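I put off sorting my fixings for most of last winter. Everything lived in one old biscuit tin, and every time I wanted a wing nut I had to tip the whole lot out and rake through it with a finger (usually finding a splinter first!). Then in November Wanpen Kongkaew gave me a clear box with compartments and a hinged lid, and I've been a convert ever since.

My way of doing it goes like this. Tip out a small heap, never the full tin, on a hard smooth surface with nothing fluffy on it. Pull out the wing nuts first – they're the easiest to spot and they take up the most room, so the pile shrinks quickly and you feel you're getting somewhere. Hex nuts next, then bolts, and leave the washers till the end when you can just sweep them up.
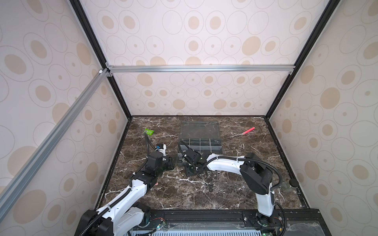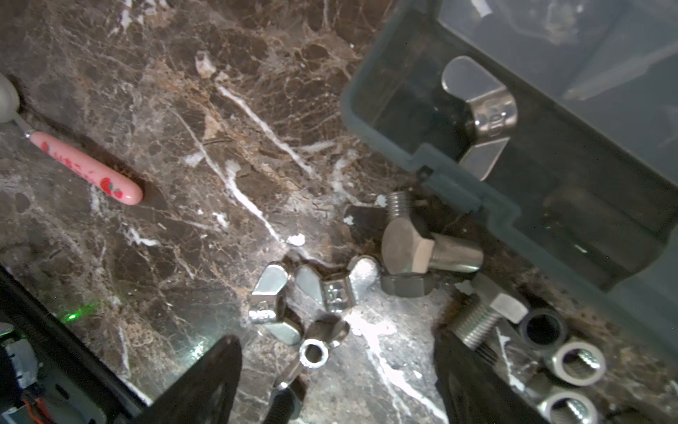

Wing nuts, hex nuts, bolts and washers, and a clear box to sort them into.
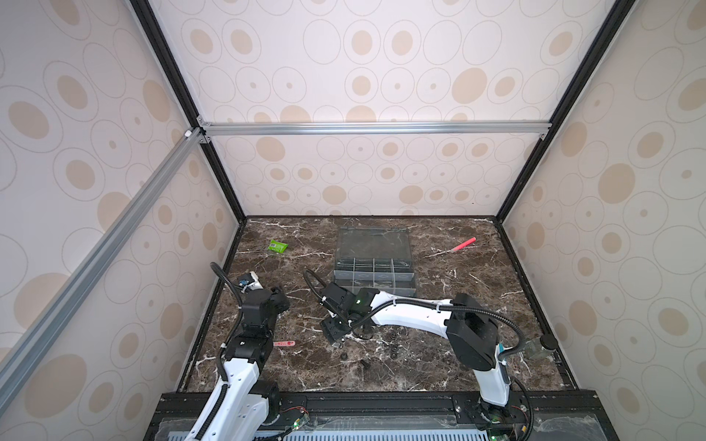 Washers are a pain to pick up off a flat top, by the way. Slide them to the edge and let them drop into your palm, or press down with a slightly damp fingertip. Botond Kocsis swears by a magnet in a sandwich bag, which is lovely for steel but no good at all for brass.

A few more bits I've picked up:

- Try a nut on a bolt before you put either away. If it jams after half a turn you've got two thread sizes mixed up, and it's much nicer to find out now than up a ladder.
- Give the big wing nuts a compartment to themselves, or they'll wedge the lid.
- Write on masking tape and stick that to the lid. Marker straight on clear plastic never quite comes off mine.
- Anything rusty goes in a jar of vinegar overnight, then rinse and dry it really well.

I did 400 pieces in one evening with the radio on, and there's still half a tin to go!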